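# The planner that learned to wait

I'd been meaning to talk to Embla Nordin for ages about the sorting software they've been building at Cloltura, and last month I finally got an hour with her in the upstairs kitchen at Plarkirville.
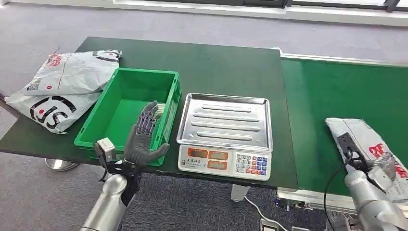 Bendik Backlund reckons the arms were never the hard part, and that most of the late evenings went on deciding when a hand should let go. I put that to Embla first, and she laughed quite a lot.

"He would say that, he wrote the release code!" she told me. "But yes, he's right. Picking up a mailer bag is fiddly. Putting one down on a belt is worse, as the bag doesn't keep its shape and your model of it goes stale the second you touch it."

So what do they do about it? The planner (it's called Gamimico, and no, she wouldn't tell me where the name came from) used to work out a full path from table to scale to belt before anything moved. Lovely on paper. Embla says it fell over all the time, usually at the same point – the fingers would be where the plan wanted them and the bag would have sagged somewhere else.

"Now we plan in short bits," she said. "Get near it, look again, close, look again. I fought against that for months. I thought it would be horribly slow."

Was it? A bit, at first. Each fresh look cost them 700 milliseconds, and with several looks per bag you can do the sums. Bendik got it down to 400 by only rebuilding the patch of the depth map near the fingers and leaving the rest of the table alone. I asked if that was risky with two arms working side by side, and Embla pulled a face.

"We had a week of the arms being far too polite. Each one saw the other as an obstacle and stopped, and then they'd both sit there waiting. I'd come back with my tea and they'd still be at it."

The fix was a shared clock and a very plain rule about who gets the space over the scale. I'd hoped for something cleverer, I admit, but she seemed proud of how dull it is!

We got on to perception after that, and this was where she really warmed up. Shiny plastic is a pain for depth sensing – you get holes in the data wherever the light bounces back, and creases make it worse. They labelled 2,531 frames by hand, bag edges mostly, and she did a good share of them herself on the train to Løken.

"I dream about creases," she said. "And steel trays. The tray on the scale reflects whatever's above it, so early on the software kept finding parcels in there that didn't exist."

They mask the tray out now unless the weight reading changes, so the scale tells the cameras when to bother looking. I love that. It's such an ordinary bit of common sense to find in the middle of all that code.

I asked what's next and she went straight to the logs. The replay tool only runs forwards, which drives everyone mad, and she wants to be able to scrub back from a dropped bag to the decision that caused it. Bendik has started on it in a branch. She's hoping to have it merged by December, if he stops renaming things.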